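Bench notebook, Wolthorpe shared workshop
19 September 2026

Picked up where Marek and I left the two-arm job in May. I had forgotten how much of it lived in my head and how little in this book, so I'm going to write more than I need to and hope whoever comes after me (probably me again) is grateful.

The idea hasn't changed. One arm steadies the green ring, the other brings the screwdriver over and drives the screws, and a person stands well back with the stop button. The ring is the spool hub Oliwia Kalinowski drew for the filament winder, and it wants 16 screws, which is exactly the kind of chore that made us fond of robots in the first place. We're still nowhere near driving one. What I wanted from this session was smaller: a decent grip on the screwdriver, and a sensible spot for the ring where both arms can get at it without knocking elbows.

Radoslava Baláž came by in the morning and we talked over the finger pads. She likes the ribbed orange ones and I've come around to them, though they do want a firm hand when you fit them. I set the closing force to 8 on our own scale, and 16 is the ceiling until somebody has a good reason to go higher – please don't go higher just to see what happens, the white housings take most of an evening to print.

I also renamed the program Folla, after far too many files called "test_new", and the old ones are in a folder marked Tranville for reasons only Marek Oravec can explain. The current run log is number 3329. 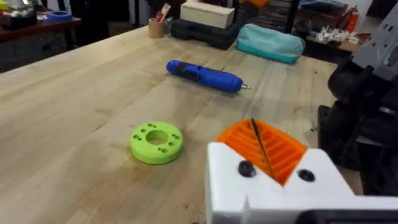
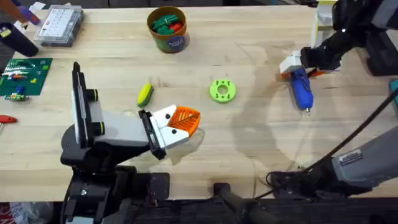

Green ring, blue screwdriver and the orange ribbed grip, two views of the bench.

Things I'd like to sort out next, while I still remember them. The long cable needs a proper clip, and I'd be much happier with it routed behind the arm than across the top of the table. Afiq offered to print a shallow cradle so the screwdriver always starts from the same place, and I said yes before he'd finished the sentence! The ring could do with a locating pin too, something that drops through the middle and can be pulled out again without swearing.

Ctibor asked whether we should order the Doležal bit holder. I think we can wait until the cradle is done and see how straight the tip ends up.

Left the settings sheet in the top drawer. Home both arms before loading Folla, left one first.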